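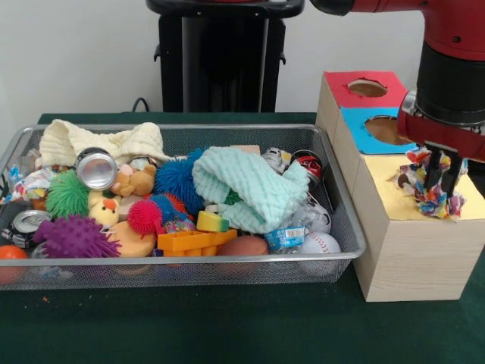
From: Genowefa Brzozowska
To: Plutari Robotics Club list
Subject: Re: [plutari] sorting task, what are we allowed to use??

Hi all,

Sorry for the slow answer. I was up to my elbows in grading all last week, and then my sister came to stay with her two dogs, and one thing and another, your very good questions got buried under a recipe thread. I'm answering in between the quoted bits so I don't forget any of them, and then there's a longer ramble at the bottom which you should please read even if you're not on the programming side. Get a cup of tea.

The Lundholm team wrote:

> Hi Ms. B and everybody,
>
> We are getting confused about the sorting task for the spring meet. The
> sheet says "assorted household and play objects" and that's it. Two of us
> think that means hard things only (blocks, cans) and the other two think
> it means anything. We spent our whole last session arguing and didn't get
> to run the arm at all, so we'd like a ruling please.

Anything! Or near enough to anything. I wrote that line on the sheet and I can see now it wasn't my best work. What I had in my head was the sort of stuff you'd find at the bottom of a toy box that a family had also been using as a recycling bin. So yes to blocks and cans, and yes as well to plush animals, squishy balls, sponges, crumpled water bottles and bits of cloth. The wire mesh tray on the green table is a fair guide to what you'll meet in the spring. If it's in there now, something like it could be in there then.

I'm sorry about the lost session. Next time write to me on the first evening and I'll try to be quicker than I was with this one.

> Also, do we have to use the same tray at home? Ours is a plastic dishpan
> and the sides are really high, so the gripper keeps bumping the rim when
> it goes for anything near the edge.

You don't have to use the same tray, but I'd get something shallower if you can. A high rim teaches you to be careful about the wrong thing. The Vundach kids did all their practice in a baking sheet with a folded towel under it, and that worked nicely for them. If you really can't find anything, come and use ours. The room is open until six on club days and I'm usually there later than that anyway, looking for my keys.

> What happens when two things are on top of each other? If we pick up a
> ball and a rag comes with it, is that a pick or a foul?

Oh, I love this question. It's a pick if only one object ends up in the box. If the rag comes along and falls back in the tray, no harm done, carry on. If the rag comes along and falls on the table, that's a dropped object and you lose 2 points. If both go in the box, you get the points for the one you called and nothing for the passenger. Please call your object out loud before the arm starts down. Last year we had some very creative calling after the fact and I'd like not to go through that again, fond as I am of everyone involved.

> Does the box have to be the one with the two round holes? And which hole
> is for what?

Yes, please, the light wooden one with the colored panels. The red panel with its hole is the upper one, and the blue one is below it. For the spring meet, red is for soft things and blue is for hard things. The pale yellow part in front, lower down, is a resting place. You may set an object down on the yellow to get a better hold of it, as many times as you like, and the clock keeps running while you do. I'd encourage you to use it. Most teams forget it's there and try to do everything in one heroic swoop.

If you're making your own at home, measure ours before you cut anything. The Lefèvre group built a beautiful one over the break from memory, and the holes came out so generous you could have posted a loaf of bread through them. Their scores at home were wonderful and then they came in and it was a bit of a rude surprise.

> Last thing. Is it OK if our program just skips the hard ones? We get
> about the same score if we leave the cloth alone and do all the balls.
>
> Thanks!
> the Lundholm team

It's allowed. I'd be sorry to see it, though, and I'll say why in a moment. For now let me just say that I changed the scoring after I heard that from three different teams. Cloth is now worth double. The corrected sheet is in the club folder and the old one is gone, so if you've got a printed copy on your fridge, please take it down.

Right, that's the questions. Now the ramble.

I've been watching the practice runs and I want to tell you what I see from the back of the room, where I sit with my clipboard and try not to make faces.

First, you're all in love with the baseball. I understand it. It's white, it's round, it's got nice red stitching, and it's sitting right at the front corner of the tray like it's waiting for a bus. Every team goes for it first. But think about what else is close by. There's another white ball just behind it, and the crumpled bottle with the blue label is also up near the front, and if your fingers open too wide you'll push one into the other and make your next pick harder than it needed to be. I'm not telling you to leave the baseball for last. I'm asking you to look at the neighbors first, every time.

Second, the spiky balls. We have a green one, a purple one, a dark blue one and a red one, and several of you have a single setting that you use for all of them. Go and have a good look at them up close! The purple one has rounded little nubs and the green one has soft rubbery tendrils, and the red one is fine and fuzzy and half lying on that round tan sponge-looking thing. Your camera might well decide the red ball and the tan disc are one object. Two teams had this and thought their code was broken, and spent an hour taking apart something that was working fine. Before you change a line of code, save the picture your program was looking at and open it on the big monitor. Please. I have asked nicely for this since January and I'll keep asking.

Third, the cloth. This is my favorite part and I know it's nobody else's. The pale mint green one is heaped up into such a big mound that it takes over a good part of the tray, and the cream one in the back has the same waffly texture but lies in different folds. A program that has learned "cloth is flat" will get nowhere with either of them. Try pinching a ridge, somewhere a fold stands up, and come down slowly. You only have two fingers on that gripper, so you need something to pinch. If you go for the middle of a smooth bit you'll just press on it. And do remember that a cloth that size may be hiding things. There's a tiny beige wooden block peeking out behind the mint one that I'd bet half of you haven't spotted.

Fourth, a word for the tufted rainbow toy, the one with all the little pieces of fabric in red and blue and yellow and white. I see it hanging in the gripper over the yellow panel and I want to cheer, since it's a grand thing to practice with. It has no proper edge at all. You can grab it nearly anywhere, and then you've got to work out how it's going to hang and whether it'll go through the hole or drape itself over the side. Soft goes in red, remember, so that's the upper one, and you need to lift higher than you think. Give yourselves room. I'd raise the arm, pause, look again with the camera, and only then move over. The pause costs you very little and it'll save you a lot of grief.

For the newer members, who've been very quiet on this list and are very welcome to be louder: don't start with the full tray. Take out everything but three things. I'd pick the teddy bear, one can and the orange block, and get those three reliable before you add a fourth. When I say reliable, I mean 18 good picks out of 20, written down in your notebook, with the misses written down as well. I'm far more interested in the misses. Tell me where the arm was, what it was going for and what it did instead. "It missed" is not a note, it's a sigh.

The club as a whole has logged 148 picks on the new setup so far, which made me so happy I told the man at the post office. It would be a bigger number if everyone wrote theirs down. Lundholm, I'm looking at you with great affection.

A few odds and ends while I have you:

The table needs a wipe. There are orange crumbs in front of the tray again. I don't mind who and I don't mind what they were, but snacks stay on the bench by the door.

Mind the thin black cable along the back edge of the table when you lean over to rearrange things. It's got a bit of a loop in it. Leave it lying where it is, and if you think it's in your way, come and get me.

When you reset the tray between runs, mix it properly. Pick it up, tip it, give it a shake. I've noticed some trays being "mixed" with one finger, and all the easy objects drifting to the top. The meet will not be so kind.

Keep your hands out of the tray while the arm is powered. The person resetting says "clear" out loud and the person at the keyboard says "clear" back, and then you go. I know you know. Say it anyway.

And now for why I'd be sorry to see you skip the cloth. You can get a decent score picking up balls, and some of you have got very quick at it. But you joined this club in the fall, when several of you told me you wanted to make a robot that could tidy your bedroom, and I have raised teenagers. It isn't baseballs on the floor in there. Have a go at the mint green one. Get it wrong twenty different ways and write them all down, and bring them to me and we'll look at them together over the good cookies (at the bench by the door).

If anybody has a spare doorstop, we could use one.

Warmly,
Genowefa

P.S. The Vundach parents asked whether they can come and watch a practice. Of course they can. Any club afternoon after four, and tell them to bring a sweater.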